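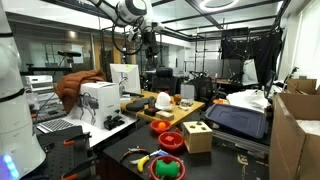 Hordale tabletop sorting set

Summary
2,511 recorded episodes of a robot arm picking and placing small items on a black table: bowls, toy food, flatware, hand tools. Recorded by Dravora for the Hordale returns project, which looks at what happens to the packing staff's day when part of the sorting moves to an arm. Version dated 30 Jan 2023.

Contents
episodes/ – one folder per episode, room views plus wrist view
tasks.csv – 76 task instructions
shifts.csv – notes from packers, keyed by shift
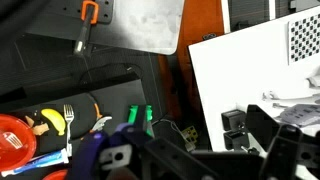

Wrist view, with toy banana, metal fork and toothpaste tube on the table.

What changed for staff
Packers no longer sort mixed returns by hand in the first hour. They set out items, watch the arm and clear failed grasps. Several notes from November say the work is easier on the wrists but harder to break up – there is less reason to walk around. Job titles and pay grades stayed the same. 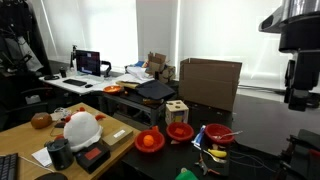 Kolář

Known problems
Bowl positions vary between episodes and are not logged. Flatware is underrepresented. Episodes below 1,000 use the old task names; see tasks_old.csv. Shift notes are missing for 101 episodes.

License
Research use only. Shift notes may not be used to rate individual workers.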